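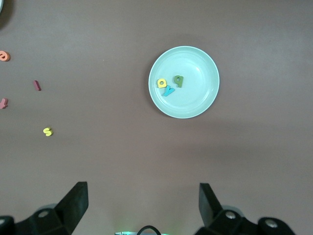

Section 3. Setting Up Your First Letter Plate Game

Welcome to the fun part! By now you've unpacked your Mondumo foam letters and read the age and safety notes in Section 2. All you need from here on is a clear tabletop, a couple of plastic plates and a child who's ready to play (grown-ups get hooked too, fair warning).

3.1 Getting the table ready

1. Pick a table with a plain, flat top. Bright foam shows up beautifully on brown or gray, and a busy tablecloth makes small letters surprisingly hard to find.

2. Wipe the table and let it dry. Damp foam likes to cling.

3. Set one plate within easy reach of the player. Shallow plates with a rim are perfect, as little fingers can slide a letter up to the edge and lift it.

4. Scatter your letters to one side of the plate. Leave a good gap so that every letter has a little trip to make. For a first game, 7 letters is plenty.

Note: Lowercase letters are wonderfully slippery characters. Turn a "q" around and you may have a "b", and an "l" looks much the same either way up. Let the child decide what each one is before you step in!

CAUTION: Small parts. Foam letters can be bitten through. Stay at the table the whole time, and keep the set away from children under 3.

3.2 Playing a round

1. Start with an empty plate.

2. Call out a letter, or just its sound if your player is up for it.

3. The player finds it and puts it on the plate. Overlapping is fine. So is upside down.

4. Carry on until the letters run out, then tip the plate and go again. A round takes roughly 6 minutes, longer if there's giggling.

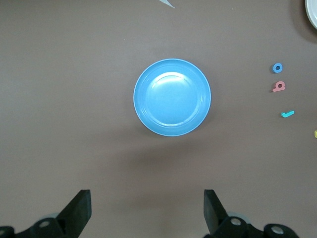
Maureen Sedgwick wrote to us that her grandson won't play unless he gets to name the plate first, and that calling out a color instead of a letter kept him going right through a rainy February. We tried it and loved it, so it's now an official variation:

Color round: call "something blue" or "something yellow" and accept any letter that fits. Great for players who don't know their alphabet yet.

Two-plate round: add a second plate and sort round letters (a, o, e) onto one and tall or tailed letters (l, t, y) onto the other. Expect lively debate over where "q" goes.

3.3 Putting away

1. Count the letters back into the bag. A full Mondumo starter set has 23.

2. Check the floor and under the plates for strays.

3. Wash sticky letters in lukewarm soapy water, press them in a towel and dry them flat.

CAUTION: Do not put foam letters in the dishwasher or on a radiator. They curl, and they stay curled.

For spelling games, go on to Section 4.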